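Eating what the garden gives you

October 4, 2026

I took over plot 40 at Braltside in May, which everyone told me was too late. They were right about the broad beans and wrong about nearly everything else.

The plot came with a shed, a water butt and a lot of couch grass. I dug out half of it and covered the rest with cardboard. Dagim Sisay, who has the plot next to mine, gave me a tray of courgette plants he had no room for. I put them all in. Two would have been plenty.

By the middle of summer I was picking every evening. I started a notebook to keep track of what I brought home and what I did with it, mostly to stop myself buying vegetables I already had. It worked better than I thought it would. I used to shop from a list of recipes. Now I look at what needs eating first and decide from there.

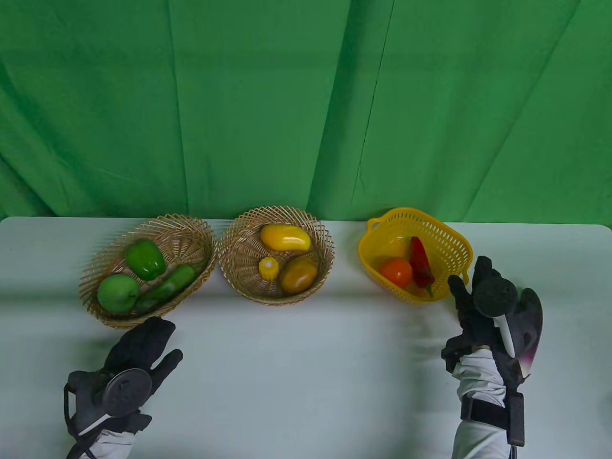
Storage took me longer to sort out. Apples keep well somewhere cool and dark, but they give off a gas that makes other things ripen faster, so mine now live in the porch and the rest stays in the kitchen. Peppers go in the fridge drawer. Cucumbers don't like the cold much and I try to eat them within a few days. Potatoes stay in a paper sack — never near the onions.

For the glut, I made soup and froze it flat in bags. I also made a relish from a recipe Anayeli Magaña wrote out for me, with less sugar than she uses. It needs a month in the jar before it tastes of anything other than vinegar.

What I'd change next year: fewer courgettes, more French beans, and leeks started in spring. I also want to try a winter squash. The cardboard half of the plot should be ready to dig by then, and I've ordered garlic to go in at the end of this month.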